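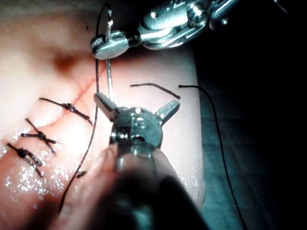

Late release during needle handover: an account of the January fault

The following is my own record of a fault on the two-arm suturing bench at Naylor, where I am responsible for the motion software. It is published here with the agreement of the laboratory. A shorter notice has already gone to the other sites that run the Zuvmont controller.

The bench closes an incision in a tissue pad with interrupted stitches. One instrument drives the needle, the second receives it, and the pair then form and tighten the knot. No patient or animal work is carried out on this equipment. The fault is reported as a safety matter all the same, as the handover routine was written to be carried over to other benches.

Shortly after 2 p.m., during a routine run, the controller signalled that the left jaws had released the needle. They had not. The right arm began its withdrawal while both instruments still held the needle, and the load on the left wrist climbed until the operator pressed the stop. The arms halted in the correct manner. The needle was bent and was discarded, and the pad was set aside for inspection.

The handover is the part of the cycle with the least room for error. The needle is held at two points, the thread is slack, and either arm can pull against the other if the order of events is wrong.
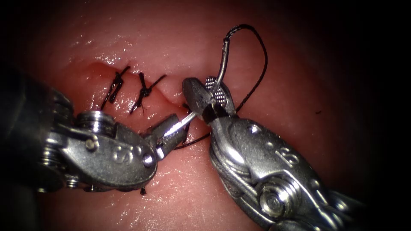 What the records showed

The Bukora logging package had kept 397 handovers from the same pair of instruments. I went through all of them over the next two evenings. In 86 the left jaws had opened later than the controller believed, by a margin that grew as the instruments aged. The worst of these, before the stop, was 55 milliseconds. None had raised an alarm.

The cause was in two parts. The drive cables in the left wrist had stretched with use, so the motor reached its open position before the jaws did. The software then treated the motor position as proof that the jaws were open. I wrote that check. It had been tested with new instruments only, and the review did not ask for worn ones.

A second matter concerns the force limit. The limit on the withdrawal move had been raised last year to stop nuisance trips when thread dragged on the pad, and it was never put back. Had the original value been in place, the arm would have stopped by itself well before the operator reached the button.

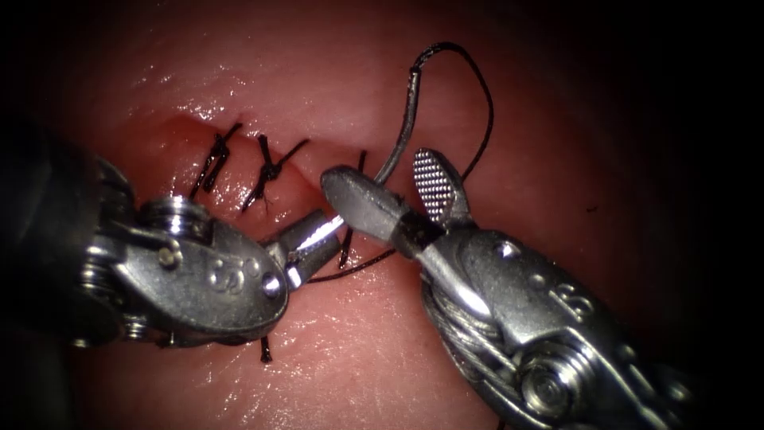

Bench Notes, Issue 14, page 2

Changes made

The controller now waits for two signals before the receiving arm moves: the motor position, as before, and a fall in the load measured at the giving wrist. If the second does not arrive, both arms hold still and the operator is called. The withdrawal limit has been returned to its first value. Thread drag is handled by a slower pull, which adds a little time to every stitch.

Instruments are now retired at 3,000 jaw cycles, and cable tension is checked on the Rallavo test stand at the start of each working day. The previous practice was to check it when somebody noticed a problem.

We repeated the handover with the worn pair fitted on purpose, with the operator's hand on the stop throughout.

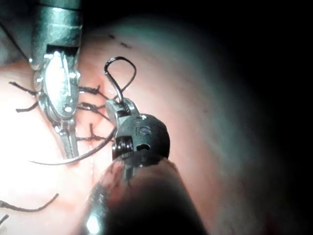
The new check held the arms on several of those attempts and allowed the remainder to proceed. I reviewed each hold against the load trace and found the left jaws still closed in every case but one. That one was a false hold, caused by thread caught at the wrist, and I have left the threshold where it is.

Two items remain open. The load signal is noisy when the needle sits at a steep angle, and I have not yet settled on a filter that does not slow the response. The operator's stop is also mounted further from the chair than I would like. A bracket has been ordered to bring it within reach of the left hand.

Sites using the older handover routine should not run it with worn instruments until the update has been installed.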